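Print this chapter | E-mail this chapter

Chapter 8
Placing Objects by Cell: Grids, Demonstrations and Repeatability

By Danai Tsoukalas
Jun 26, 2022

A robot that has learned a task from demonstrations can fail for many reasons, and the student who reads only the success rate will not know which one. The policy may be weak. The camera may have moved a little. Very often, however, the objects at test time were simply not standing where they stood when the demonstrations were collected. In the earlier chapters we treated the start position of an object as a random variable with a known distribution. In a real laboratory this distribution is made by a person who puts a plate on a table, and people are poor generators of random positions. They prefer the middle, and they prefer the place where the last trial went well.

The method of this chapter is old and cheap. The work surface is divided with tape into cells, every cell receives a name, and the start position of each object is written down as a cell before the trial begins. We call this cell-indexed placement. The main study that we follow, the Sterkley table study, used two arms with parallel grippers and a small set of kitchen objects, among them a rice cooker and light green plates.
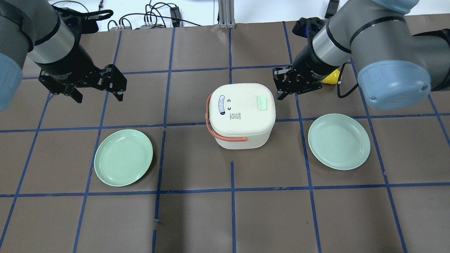

The tape does not need to be exact. A beginner often spends a full morning with a ruler, and this time is mostly lost, for the cell is only an index. It says that two trials started in the same region; it does not say that they started at the same point. If the research question needs the point, one must measure the point separately, and Section 8.4 explains how to do it from the image.

What does need care is the rule for an object that touches a line. In the Sterkley study the rule was that the object belongs to the cell which holds the center of its base. A large object can cover a line completely, and then the operator should record both neighbors. The rule was fixed before the first demonstration and was not changed later — a point which seems small, but which decides if the results can be compared at all.

The study collected 1370 demonstrations. Of these, 392 were made with the plate in the outer cells, where one arm must reach far and the wrist has little freedom left. The remaining ones came from the inner cells. When the policy was trained on all of the data, the errors were not spread evenly over the table. They gathered in the outer cells, and there mostly in the last part of the approach, when the fingers are already open and low and the wrist camera sees the plate from close.

This is the result that gives the chapter its subject. With only one number for the whole table, the outer cells would be hidden behind the inner ones. With the cell index, the experimenter can decide where the next demonstrations should be collected. A second round of 645 demonstrations was planned in this way, cell by cell. 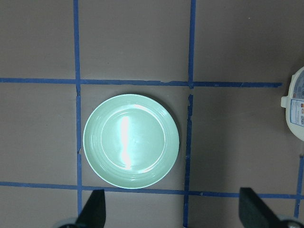

Fernanda Lobo objected, after reading a draft of this chapter, that a visible grid is also a feature, and that a policy can learn the lines in place of the object. She would accept no result from a taped table, she wrote, until the same policy had been tested on a plain one.

The objection is correct and we return to it in Section 8.6. For the moment, the reader should keep two uses of the grid apart. It can be a tool for the person who places the objects, and it can become, without intention, an input to the network. The first use is wanted. The second must be tested — for example, by removing the tape for a part of the trials, or by covering it with paper of one color and marking the cells only at the border of the table.

8.1 Notation

Let the table be divided into rows r and columns c, counted from the near left corner as seen by the operator. A placement is the pair (r, c) together with the name of the object.

Related items
The Stelura placement log: format and use
Ragab: calibration notes for two-arm tables
Skuvitum exercises, Chapter 8
Chapter 9: Wrist Views and the Last Part of the Approach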